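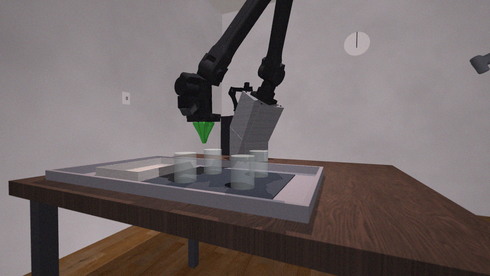 Drirnatthorpe get ready for the biggest match we've ever had

8 October 2022

Hello all, Marilou Enriquez here, club secretary at Drirnatthorpe Football Club. I normally send these out with a team sheet and a line about parking and leave it at that, but you'll have to forgive me for going on a bit this time. We have a qualifying play-off against Gandura at home next weekend, and if we win it we're in the regional cup proper for the first time since the club was put back together. I've been secretary for long enough to remember when we couldn't fill a bench, so I'm a bit giddy.

Kick-off is at 3pm at the Odow Road ground. Gates open at half past one. Please come early if you can, as the lane gets clogged up by two and the farmer does need to get his tractor out.

I had a good long chat with our head coach, Mohcine Bensaid, after training and he was in fine form. He has had the squad in three evenings a week instead of two, and he's added an early session before work for anyone who can manage it (most of them have managed it, bless them, and one or two have fallen asleep on the bus afterwards).

"I told the players in March that this was the game to build towards," Mohcine told me. "We didn't know then that it would be Gandura, but we knew there would be a game like this one if we did our jobs in the league. So we worked on fitness first, then on keeping the ball, and now we're working on corners until everyone is sick of corners."

He isn't joking about the corners! I stood by the far goal for one whole session and I think I could take one myself by now. We've let in too many goals from them this season and Gandura are a tall side, so you can see why he's fretting over it.

Team news, then. Reynaldo Dagdag is back. He trained fully all week and says the hamstring feels fine, and our physio is happy for him to start, though Mohcine wouldn't promise me he'd last the full ninety minutes. We've missed him terribly on the left. The lads who have filled in there have done a proper job, but Reynaldo gives the full back somewhere to pass to when things get tight, and he's the only one of us who can cross with both feet.

The armband stays with Joel in the middle, and young Kit keeps his place in goal after that run of clean sheets. We do have one player suspended, which is Danny, who picked up his second red card of the season in the last minute of a game we were winning comfortably. Danny has said sorry to everybody, me included, and he'll be selling programmes on the gate. Be kind to him.

Reynaldo grew up just the other side of the railway and has been with us since the under-tens. "My mum has already told me she wants six tickets," he said when I caught him in the car park. "I've watched people from this club lose games like this one. I was a ball boy for one of them and I cried all the way home. I'd love for it to go our way this time, and I think we've got the team for it."

A word on the opposition. Gandura finished above us last season and they beat us at their place in the spring, 2-1, with a goal right at the end that I still say was offside. They play quickly and they press high up the pitch. Their coach, Ronja Dahlgren, sent me a lovely message when the draw was made and said they're expecting a hard afternoon. She has them very well organised. They're bringing two coaches of supporters, and I'd like us to give them a warm welcome and a cup of tea before we get on with shouting at each other.

Now for tickets, which is what most of you ring me about. The ground is licensed for 2,000 and we've already sold 1,487, which is more than came to any match last season, and the rest are going fast. There'll be a few held back for the gate but please don't count on one. Advance tickets are on sale from the clubhouse every evening this week between six and eight, and from the counter at Joo on the high street during shop hours. Joo have been our shirt sponsors for four seasons now and they're not charging us a penny for selling the tickets, so buy something while you're in there.

Adults are £6, over-65s are £3 and under-16s get in free with a grown-up. Season ticket holders, your ticket doesn't cover this one as it's a cup match, and I know, I know, I've had the emails. Your usual seats in the main stand are being kept for you until two days before the game. After that I have to let them go.

Rosalinda Manalo is running the kitchen again and has asked me to say that she's doing the chicken adobo as well as the pies. She sold out of it before half-time at the last home game, so get in the queue early. There'll be a vegetarian pot too. Rosalinda could do with another pair of hands at the hatch between one and three, so if you fancy it, give me a ring and I'll pass you on. You'd be fed!

As for the money side, the winner gets £3,000 from the competition to help with travel in the next round. If it comes to us it will go on coach hire and, if there's any left, on the floodlight by the away dugout that flickers whenever it rains. Mohcine would rather it went on a new set of training goals. We'll have that argument when we get there.

A few odds and ends. The car park behind the clubhouse is for players, officials and blue badge holders only on the day. Everyone else should use the school field, where it's £2 a car and the money goes to the school. Dogs are welcome on leads along the top bank but not in the stand. No flares, please. I don't think any of you would bring one, but the competition rules say I have to mention it.

The under-elevens will be walking out with the teams and playing a short game at half-time, and they've been practising their walking out with great seriousness. If your child is one of them, they need to be at the clubhouse by two in full kit with shin pads. I have spare socks but no spare shin pads.

If the scores are level after ninety minutes we go to extra time and then penalties, so it could be a late finish. The bar will stay open afterwards whatever happens, and both sets of players will come in for some food once they've showered.

For members of the press, there are four seats at the back of the main stand with a table and a plug socket, and Mohcine will talk to anyone who'd like a word once he's been in with the players. Photographers can go behind either goal but need to pick up a bib from me first. Interviews with Reynaldo or any of the squad before the game can be set up through me, ideally in the evening when they've finished work.

Contact: Marilou Enriquez, club secretary, Drirnatthorpe Football Club, Odow Road. Leave a message at the clubhouse if I don't pick up and I'll ring you back.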